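Primus planning add-on from Prisora: a review

I've had Primus running since early December, and I wanted to like it more than I do. Prisora's claim is that a pick-and-place routine worked out wholly in simulation will carry over to a real arm with no extra tuning. The write-up reports 300 simulated runs and a very handsome success rate. It reports 12 on hardware, in a footnote.

Setting up was painless. The Busholm scene pack loads without fuss, and the older Fakir planner can be run beside it on the same tasks — handy if, like me, you don't trust a chart until you've redrawn it yourself.

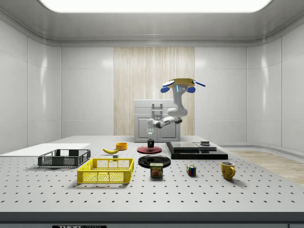

Grasp scoring is where the method earns its money, or should. Primus ranks each possible grip by how far the object can shift before the fingers miss it, a sensible idea and not a new one. My grumble is with the test layout. Having the gripper point straight down over a black cylinder stood upright in the centre of a red disc is about as kind a start as you could ask for. The banana, the mug and the two crates on the same table would tell me far more, and the published results barely touch them.

Over 125 runs of my own with the starting positions shuffled, Primus beat Fakir, but by a much thinner margin than advertised. Planning was quicker, I'll grant that. The log files are a mess.

Worth trying if you already use Busholm. I wouldn't pay for the full licence until the hardware footnote becomes a chapter.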